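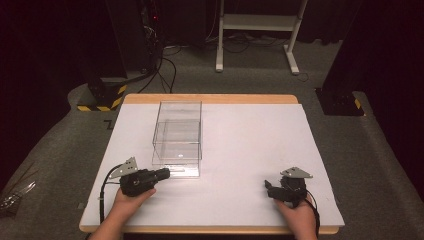

Two hands, two grippers and a clear plastic box on the board at Endosari.

The Rulebook Lives on a Clipboard

I came to Endosari on a Wednesday expecting to write about robots, and I spent most of the day reading a clipboard. It hangs on a hook by the door, it runs to 80 rules, and the people who work there call it the Gritard, after the company that wrote the first draft years ago and then moved on to other things. Half the pages have been crossed out and rewritten in ballpoint. I loved it immediately!

The work goes like this. You stand at a table, pick up a gripper in each hand, and do some ordinary chore with them. The grippers record what you did. Do it enough times, and a robot somewhere down the line gets to learn from your wrists. So far, so simple, and I assumed the rules would be about safety. Some are. Rule 1 is about where your feet go. But most of the Gritard is about being consistent, which is a much harder thing to ask of a person before lunch.

Take the cables. Each gripper has a cable coming out of it, and on my first try I managed to wrap one around my own elbow inside a minute. Rule 14 says cables leave the hand toward the near edge of the table and hang off it, and may never cross in front of the work. Rule 15 says that if you feel a tug, you stop, put both grippers down, and start that attempt over. I asked why you couldn't just shake it loose and carry on (I had been planning to shake it loose and carry on). The shift lead told me a tug shows up as a funny little jerk in the motion, and a robot has no way of knowing the jerk wasn't part of the job.

Then there's the stuff you'd never think of. Sleeves get pushed up above the wrist. You don't talk to your neighbor with your hands. Clear plastic objects have a whole page to themselves, since see-through things with shiny edges are a pain for cameras, and the page says to check the lights before you touch the first one. There's a line on the same page, in green ink, that just says "no, check them again."

My favorite section covers mistakes. I'd figured that a fumble meant you threw the attempt out, and for a long time at Endosari it did. Then a customer, a warehouse outfit called Ghanem, asked to have the fumbles kept. They wanted to see people miss a grip and recover from it. So now there are two kinds of wrong. A fumble you recover from is kept and labeled. A fumble you don't recover from is kept too, with a different label. What you can't do is fake one, and you can't tidy one up afterward. The labels go into a program called Cliltent, which everybody complains about and nobody I met wanted to replace.

I got 2 hours at a practice table, and I was terrible for most of it. Your hands know how to pick things up, and then you give them a pair of stubby jaws and they forget everything. The trick, I was told, is to slow down on the approach and let the jaws open all the way before you commit. That's Rule 31, and it's underlined.
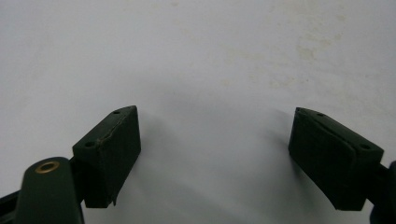 The business end: both fingertips wide open above the white surface.

Fingertips are where the rules get really fussy, and after a day there I'm on the fussy side. The pads do all the touching, so when they wear, the grip changes, and a grip that changed halfway through a batch can spoil the comparison between the first half and the second. Every pad gets looked at before a session, top and bottom, and again after 200 grasps. You're checking for loose screws, grit, and any covering that looks like it's starting to lift. If a flap is coming up, you write it down and ask before you go on. You do not press it flat with your thumb. I pressed one flat with my thumb, and I got a talk.

The surface underneath has rules too. It gets wiped between batches, and marks that won't come off are noted. Swapping the board mid-batch is forbidden, even for a cleaner one, and that one caused a real argument in the break room while I was there. One side felt a fresh board was obviously better. The other side had once had to redo 458 attempts after a well-meaning swap, and they were not in a forgiving mood.

Is any of this official? Well, no. There are proper standards for robots that share a floor with people, and the folks here have read them, but those cover machines that can hurt you. A person with a gripper in each fist falls in a gap. So shops like this one write their own, and then trade pages. I was shown a binder of borrowed rules from other places, over half of them marked "try it."

The rule I keep thinking about is number 62. It says that anyone at the table may stop the session, for any reason, and doesn't have to give the reason until they've had a drink of water. It came in after a long November push when people were getting sloppy and feeling too awkward to say so. I used it once, when my forearms were burning. The lead wrote down the time and pointed me to the sink.

When I left, somebody was at the clipboard with a pen, adding a line about where visitors should keep their thumbs.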